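Filwood Flat Sheet, White
Bed linen > Sheets > Flat sheets

The Filwood flat sheet is made for homes, guest rooms and small hotels which need a plain white sheet that is easy to handle. It is woven from 100 percent cotton with a thread count of 200. The fabric is thin and light, it has no shine, and it can be used under a blanket or under a duvet in all seasons.

Before first use, please wash the sheet one time alone. The cotton becomes softer after the first washes, and small shrinking is normal. We cut every sheet a little longer for this.

Details
Material: cotton, plain weave
Color: white
Sizes: twin, full, queen, king
Sold: single or in pack of 2
Washing: warm water, no bleach
Drying: low heat or on the line
Ironing: medium, while the fabric is still damp

Many customers ask if the sheet must be ironed. It is your choice. Take it from the dryer early, shake it well and put it on the bed the same hour -- most of the creases will go out with the hands. For guest rooms we recommend to iron at least the top part, which is folded over the blanket.

The Filwood sheet, in use on the bed:

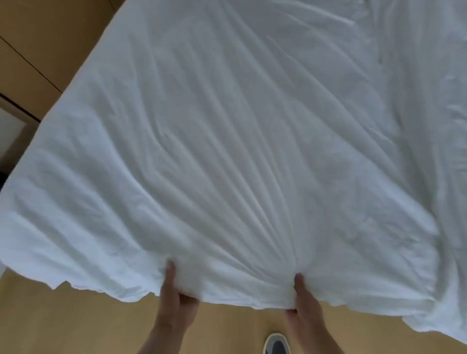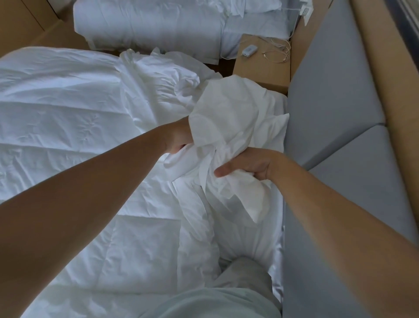

Choosing the right size is more important than many people think. Measure the width of your mattress and also the height, and add enough fabric on both sides for tucking in. When you hold the sheet with two hands at the edge and the folds run out from your fingers like a fan, as in the first picture, you are gathering too much cloth in one place; open the hands wider and the sheet will lie more flat. If you have a thick quilted duvet, the regular size is usually enough. If your mattress is high, with a topper, please take one size bigger.

Delivery and returns
Orders are sent from our store in Hurnness. Unwashed sheets can be returned in their packing. For hotel orders from 9 packs, please write to Josée Landry, who will prepare a price for you. Pillowcases in the same cotton are listed under Mondwood -- they are sold separately.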